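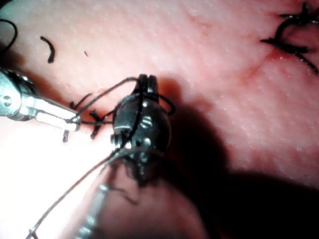 Fio de sutura enrolado no instrumento do robô, junto de um nó já atado. Demonstração de sutura robótica, Plostcombe.

Plostcombe, 2024-04-03 — Abrimos as portas do nosso laboratório de treino cirúrgico e ainda estou a recuperar a voz! Chamo-me Gisela Garrido, trato das visitas da casa, e confesso que nunca tinha falado tanto de nós e de agulhas num só dia. Recebemos cerca de 981 visitantes, entre estudantes de enfermagem, cirurgiões curiosos e famílias inteiras (obrigada a quem trouxe os avós).

A sala mais concorrida foi a da sutura. A Boglárka Lakatos fez 5 sessões ao comando do robô, sempre a conversar com o público enquanto puxava o fio, e o monitor grande mostrava a vista de perto, com os pontos a ocupar a parede quase toda.

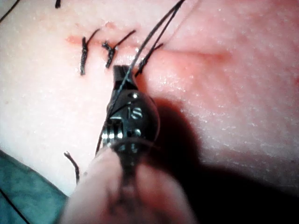

Muita gente quis saber quanto tempo se demora a aprender isto. O Justinas Ramanauskas, responsável pela formação, respondeu com franqueza: «Os primeiros nós saem tortos a toda a gente. Os meus saíram durante três meses.» Depois deixou os mais corajosos experimentar os comandos na sala Stirner — a fila chegou às escadas.

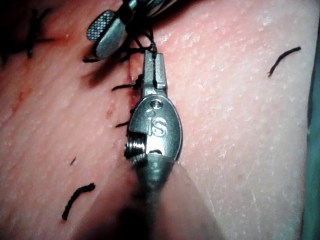 À tarde, a Gifty Frimpong falou do percurso de treino para internos, que arranca ainda em abril com dois grupos. As inscrições fazem-se na receção, ou por telefone com a Slavica Softić, que também recebe pedidos de visita de escolas. A próxima demonstração será em Trarkevov e eu lá estarei, com pastilhas para a garganta.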